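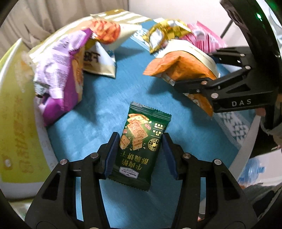 How to Sort Out a Snack Drawer (and Keep It That Way)

Posted by Kane Bolger, Jan 4, 2018

I have wanted to write this one up for a long while, and the week after the holidays seems the right moment, with every cupboard in Nendthorpe presumably as full of half-finished boxes as mine. Our house runs on small packets. Crackers, nuts, dried fruit, those little savoury biscuits that come individually wrapped inside a much larger bag – we go through a great many of them, and for years they lived in a heap at the bottom of a deep drawer, where the new ones went in on top and the old ones sank quietly out of sight.

The method below takes an afternoon the first time and very little after that. You don't need to buy anything, though I'll mention a few bits that I have found handy.

What you'll need

A clear table or a good stretch of worktop
A few shallow boxes or trays that fit your drawer (shoebox lids are perfectly good)
A pen that writes on shiny wrappers
Some plain sticky labels
A damp cloth and a dry one
A bag for rubbish

Step 1: Empty everything out

Take every packet out of the drawer and put it on the table. Do the whole lot in one go, and please do go round the house as well. I found snacks in two coat pockets, the glove box of the car, my old rucksack from the Cabrera walking holiday and the tin where we are supposed to keep batteries. A plain-coloured table is a great help, by the way. Ours has a busy floral oilcloth on it most of the year and I take it off for this job, as small wrappers vanish into the pattern.

While the drawer is empty, wipe it out with the damp cloth and then the dry one. There will be crumbs in the back corners. Leave it open until you are ready to fill it again.

Step 2: Turn every packet the right way up

It sounds fussy, I know, but lay them all face up with the writing towards you before you make a single decision. When I used to sort straight from the heap I would pick up a packet, find it was upside down, turn it, find I was looking at the back, turn it again, and by then I had forgotten which pile I meant it for. Five minutes spent turning them at the start makes the rest go along very pleasantly, and it's a nice job to give a child.

Step 3: Look at the seals

Most small packets are closed at both ends with a flat, ridged strip, often with a zigzag edge. Run your finger along each one. You are feeling for a place where the ridges stop or the two layers have come apart, and for any little nick at the corner. Crackers and biscuits with a broken seal go soft very quickly and aren't worth keeping. Give the packet a very gentle press too, just enough to feel whether it still holds a bit of air, though some are packed quite flat to begin with, so compare it with its neighbours before you throw it out.

Step 4: Find the date and write it large

The date on a small wrapper is nearly always tiny, and it may be printed over a seal or a pattern where it's hard to read. Once you have found it, write it on a sticky label in big figures, month and year, and put that on the front. If the date is April, I write APR and the year and leave it at that.

Packets that came out of a large multipack can be awkward. Sometimes the date is only on the outer bag, so if you still have the bag, copy it across before you throw the bag away. I keep a note on the inside of the cupboard door for the ones I buy in bulk.

Step 5: Label anything you can't read

We are lucky enough to have friends who bring us treats from all over, and my sister-in-law always fills her suitcase. The picture on the front will often get you a good part of the way. A green packet with golden-brown crackers on it and the words 牛肉馅酥脆饼干 is telling you, if you read Chinese, that these are crisp biscuits with a beef filling. If you don't, you might see the crackers and miss the beef altogether, and that matters a good deal if you have a vegetarian in the house.

So, if there's any doubt at all, ask the person who gave it to you, or look up the words with a translation app, and write a few plain words on the label: "beef crackers", "sesame, sweet", "very hot!". For anyone with an allergy, please don't go by the picture or by a rough translation. Put the packet aside until you have had the ingredients read properly by somebody who knows the language.

Step 6: Make your piles

I have tried all sorts of clever systems, including one by colour which looked lovely and lasted until teatime. What has worked for us is this:

Savoury
Sweet
Nuts and anything containing nuts, in a box with a lid
Eat soon
Give away

The "eat soon" pile is the important one. Anything with less than a month to go belongs there, whatever it is.

Step 7: Put it all back standing up

Stand the packets on their lower edge in the trays, like cards in an index, with the nearest dates at the front. Standing up, each one shows its top and its label, and you can flick through without lifting anything out. Don't cram them in, or the ones in the middle will get crushed. If a tray is only half full, fold up a tea towel and tuck it in behind to stop them flopping over.

Put "eat soon" wherever your hand goes first. In our drawer that's the front left. When new shopping comes in it goes to the back of its tray, and it does have to be you who does it the first few times, until the rest of the household has got the idea.

Keeping it going

Once a month I flick through the labels and move anything that needs moving into the front tray. It takes as long as the kettle does. I also carry two packets in my bag and swap them on the same day, so that I'm never again caught out by a cracker that has been reduced to dust at the bottom.

A few questions I've been asked

Can I use a jar? For loose nuts, certainly. Wrapped packets are better in a tray, as a jar puts you straight back to having a heap.

What if my drawer is very shallow? Lay the packets flat and overlap them like roof tiles, labels showing.

Do the big boxes from the shop work as trays? They do if you cut the front down low. Leave the back and sides a bit higher and put tape along the cut edge, which can be surprisingly sharp on the knuckles.

Next time I'll be doing the spice rack, which I have been putting off, and if you have a good way of storing those long thin packets of saffron do leave me a note underneath.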